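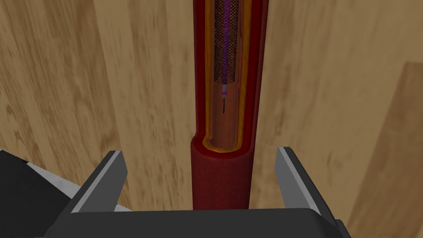 Blood vessel model with the upper part cut away to show the layers of the wall

List home | Threads | Search | Subscribe

Wednesday, 09:31
Posted by Tomos Lougher

Dear all,

Ayana Shiferaw wrote:
> Does anyone know if the Billholm crossing will open to walkers
> in October? Our group from Gaete has 60 names down for the
> shrine, and the consulate only says "under discussion".

Ayana, how lovely to hear you are all going! I rang the border office at Bosis yesterday and a very patient lady told me the two ministries have agreed on day permits, 2,000 for the whole month, but they still haven't settled who stamps them. Zoltora wants it done on their side of the bridge and our lot want it done on ours – so there we are. She did say parties should send their lists in now and not wait for the signing. I'd take passport copies too, as they turned back a coach last spring for want of them.

Do write if you get stuck.

Warmest wishes,
Tomos

Contact the list owner | Back to top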